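Robots and Everyday Work
Week 3 handout: Can a machine do the chores yet?
Lecturer: Firouzeh Khosravi
October 2019

Read this before the seminar. The reading by Lockyer is still on short loan, so please don't keep it overnight.

1. Where we left off

Last week we looked at the washing machine and the dishwasher. Both do a chore well, and both do it by changing the chore. Somebody still loads the plates and somebody still puts them away. The part left over for people is mostly picking things up and putting them down in the right place, and that is the part we deal with this week.

2. Why handling is hard

A factory arm can put the same bolt in the same hole all day. The bolt is stiff, it arrives in a known position, and a fixture holds the other half of the job. A kitchen or a café counter offers very little of this. Cups are a good case to study. They are light, thin-walled and tapered, and they are usually kept one inside another. A grip that is too firm will buckle the wall. One that is too weak lets the cup slide. Pulling one cup from a stack can also bring the next one with it — anybody who has worked behind a counter knows this.
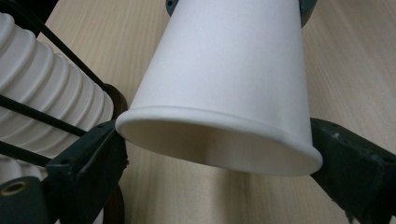 Two fingers, one cup at a time.

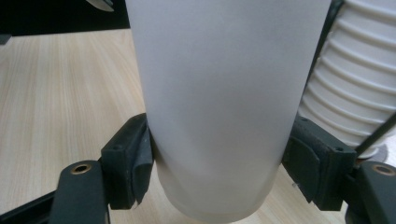 Note that a person does this job largely by touch. We feel the second cup dragging and give a small twist without thinking about it. A machine with two fingers and a camera has to get the same information by sight, or do without it.

3. What counts as "can do"?

Keep three questions apart when you read a claim about a household robot:

How many tries were made, and how many worked?
Who set out the objects beforehand?
What happened after a failure — did the machine recover, or did a person step in?

Worked case. Suppose a machine makes 3400 attempts at taking a cup from a stack and 418 of them fail. That is a failure rate of just over 12 per cent. For a demonstration this would look very good. In a café it means a dropped or doubled cup about once in every eight drinks, and a member of staff standing nearby.

4. Shop floor or home?

McKinnon argues that shops will get there first, as the owner can fix the height of the counter and buy only one kind of cup. Cartwright disagrees and thinks the cost of the last few failures is higher in a shop, where there is a queue. Read both. Hemi Faulkner will take the Thursday group through the two papers.

For the seminar

Choose one chore you did this week. Write down every separate hand movement in it, and mark those you could do with your eyes shut. One side of A4 is enough. Bring a paper copy.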